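Hemalow Bedside Lock Box for One Handgun
Home > Home Security > Lock Boxes > Hemalow

Price: $190
Availability: in stock, ships from Bestarville
Page updated: 2019-04-11

Overview

The Hemalow is a steel lock box for one handgun and one spare magazine. It is made for people who want to have the gun near the bed at night and still keep it away from children, guests and a quick thief. The box opens with a code of your choice or with the key. It has no fingerprint reader. We had a model with fingerprint reader in the past and too many customers wrote to us that it did not know their finger when the hand was damp, so we do not carry it any more.

The lid opens upward with a gas spring and stays open by itself. You need only one hand for the whole operation, also in the dark – the buttons are raised and have a good distance between them, and after several evenings of practice most people find them without looking.

What is in the package

Lock box with foam lining
Steel cable, 5 feet
Two keys
Batteries (already inside, please pull out the paper strip)
Mounting screws for wood
Printed instructions in English and Spanish

Specification

Body: steel, black powder coat
Code: 6 digits, can be changed at any time
Wrong attempts before the keypad locks: 5
Power: four AA batteries
Mounting: four holes in the bottom, or cable
Lining: gray foam, can be cut with a knife
Warranty: two years on the lock, for the first owner

Will my handgun fit?

Most full-size pistols fit without light. With a light mounted it depends on the model, and we ask you to measure before you order. Put the pistol flat on a sheet of paper, draw a line around it and send us the longest and the widest measure. We will answer if it goes in. Long revolvers do not fit. For these, please look at the Nolte drawer safe, which is longer but has only a key lock.

Mounting

A lock box which is not fixed to something can be carried away together with the gun. The cable is good for travel and for the car, but at home we recommend the screws. A solid nightstand or a closet shelf is a good place. Please do not mount the box on thin particle board, the screws will not hold there when somebody pulls.

1. Empty the box and lift out the bottom foam. It is not glued.
2. Place the box where you want it and open the lid completely, to be sure it does not hit the wall or a lamp.
3. Mark the four holes with a pencil.
4. Drill, then fix the box with the screws from inside.
5. Put the foam back and test the code three times with the lid open before you close it for the first time.

Before you start, put the screws and the keys together in some flat dish or tray. A key which falls behind the bed is an unpleasant start. 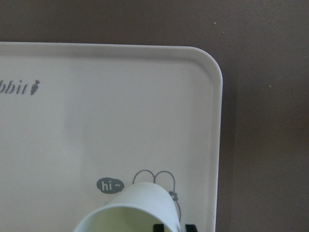
Care and batteries

Change the batteries once a year. Many of our customers do it in October, when they also change the ones in the smoke alarm. When the batteries become weak, the keypad gives a double beep at opening. The code stays in memory also without batteries, but you need the key to open. Do not keep the key inside the box – we receive such calls every month.

The foam can hold moisture. If you live in a humid area, take the gun out every few weeks, wipe it with a lightly oiled cloth and let the box stand open for an hour. A small drying bag from Hander fits in the corner next to the magazine.

Shipping and returns

Orders paid before noon leave our warehouse the same working day. You can return the box in 30 days if it has not been drilled or screwed down and both keys are in the package. Please reset the code before you send it back. Firearm and magazine are not included.

Related products

Nolte drawer safe, key lock
Hander drying bags, pack of four
Replacement foam for Hemalow
Extra key for Hemalow (lock number required)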